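Chapter 6
Working Inside a Computer Case

Topics in this chapter
6.1 Choosing a task for the term project
6.2 Reach and clearance in an open enclosure
6.3 Fixture plates and part nests
6.4 Cables and other flexible parts
6.5 Logging trials
Project 6: Taking apart a desktop tower

In Chapter 5 the arm moved blocks between marked positions on an open table. Every approach was vertical, and nothing stood close enough to the block to interfere with the fingers. Few industrial tasks are so generous. Repair and recycling work in particular requires the gripper to enter a space that was designed for human hands, or for no hands at all once the product was closed.

The term project in this part of the book follows a team from the robotics course at Taltberg: Melati Sinaga, Bohdan Lysenko and Yayra Ankrah. Their assignment was to plan and program the removal of parts from a desktop computer. The team kept a shared notebook, and excerpts from it appear in Sections 6.2 through 6.5. Their first entry, made on a Thursday, is a list of surfaces the gripper must not touch. It runs to 40 lines and was shortened considerably by the end of the term. 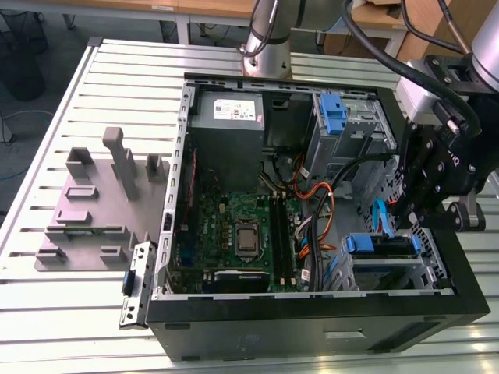
Figure 6.1 The Taltberg work cell. The tower lies on its side with the interior facing up; the fixture plate is to its left and the gripper is above the hard drive cage.

Three features of the cell will be used throughout the chapter. The first is the orientation of the case. With the tower on its side, the motherboard is horizontal and most parts can be approached from above. The second is the fixture plate, whose 3D-printed blocks and posts are fixed in relation to one another, so that one calibration of the plate locates all of them. The third is the wiring. The power wires loop from the area of the power supply toward the drive bays, and a path planned only from the rigid geometry of the case will ignore them.

The drive cage is a useful place to begin. Its release tabs are blue and contrast well with the gray metal beside them, which simplifies detection. Access is harder. The gripper must be modeled with its full outer envelope, including the plates and the cable at the wrist, and a clearance of 8 mm was adopted for all moves below the rim of the case. Section 6.2 derives this value from the calibration error found in Chapter 4.

Readers who have not completed the calibration exercise should do so before continuing. The planning examples assume a tool frame at the fingertips and a base frame at the foot of the arm. Distances are in millimeters and angles in degrees.

Trial records for this chapter are in the Cakberg set, compiled by Anjani Purba. The set contains 178 trials, each with a start pose, an end pose, a result code and a free-text comment. The comments have not been edited.

Before you read on

1. Sketch the envelope of your own gripper from the side and from below. Mark the widest point.
2. List the parts of a desktop tower that change shape when pulled.
3. Review the definition of an approach vector in Section 5.3.

6.1 Choosing a task for the term project

A project task should have a result that can be checked without argument. "Remove the drive" meets this requirement only after the end state has been defined.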